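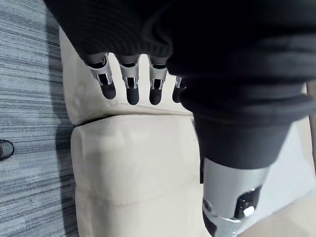 Thread: Used wagon, cream leather or cloth?
Posted by Deepika Palaniappan, 5 Mar 2024
2 min read

I'm down to two used wagons at Nambiar Motors in Pernport. Same year, same engine, and the cloth one has 33,000 more miles. The other has leather close to the cream on our couch, with the same kind of horizontal seam, and I know how hard that color is to keep clean. Both did fine on the test drive. Which would you buy?

kilham_dave
Leather one. Miles matter more than seats. Mine has over 80,000 on it and the leather wipes down in a few minutes.

wagonfan54
Disagree. Ask for service records first. A car with more miles and regular oil changes beats a low-mile car that sat. Cloth is also warmer in December.

kilham_dave
Sat where? She didn't say it sat.

Deepika Palaniappan
Records are complete on the cloth car. The leather one has a gap of 4 years.

pusham_rd
That gap would decide it for me. If you do go leather, use a soft cloth and mild cleaner, and skip the stiff brush.
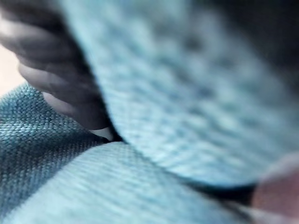

Light blue fabric, close up

kilham_dave
OK, four years is a long gap. Get an inspection before you pay for either.

wagonfan54
Agreed on the inspection. I'd still take the cloth car.

Contact | Copyright Pernport Drivers Forum | Back to top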